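Updated 5 August 2022

# Budcombe wrist camera, fixed-focus

**Maker:** Budcombe
**Fits:** Netberg and Ciston two-finger grippers, Nair arm flange with adapter
**Price as tested:** $338 with bracket, $283 without
**Our verdict:** stocked, with reservations

Budcombe sells this as a camera you bolt on and forget. We carry it because customers keep asking for it, and it is small and cheap. We would still like you to read this page before you order one.

## What the maker claims

The sheet promises "usable detail through the full approach." It gives the best focus distance as 300 mm and then says very little about anything nearer. Most grasping work ends a good deal nearer than that. We asked Budcombe for a close-range figure in December and were sent the same sheet again.

## What we got

We ran it at the wrist, fingers in view, over a pale surface. With the gripper parts down the right side, you can still tell the black finger from the green piece beside it and the light-gray housing. What lies on the white to the left comes through as soft gray shapes: a loop, a block with one bright corner, a darker oval. I would not want to pick a grasp point from any of them. 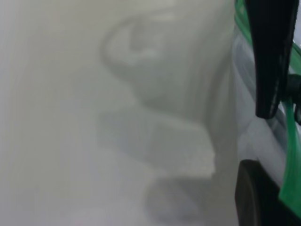

## Where it may be good enough

- Checking from a distance that the arm has gone to the correct bin
- Keeping an eye on the fingers themselves
- Teaching setups where a second, fixed camera does the real looking

Pale parts on a pale table are a poor match. A darker mat is worth trying before you blame your software, though it won't fix the focus.

## Fitting notes

The bracket takes 2 screws, which are not in the box. On the Ciston gripper the cable leaves on the finger side and wants a clip. On the Netberg it clears. The Nair adapter is sold separately, and we think it costs too much for a flat plate.

## Returns

Unmarked units can come back for a full refund. Brackets with stripped threads can't. If your work happens close to the fingers, ask us about the adjustable-focus model first.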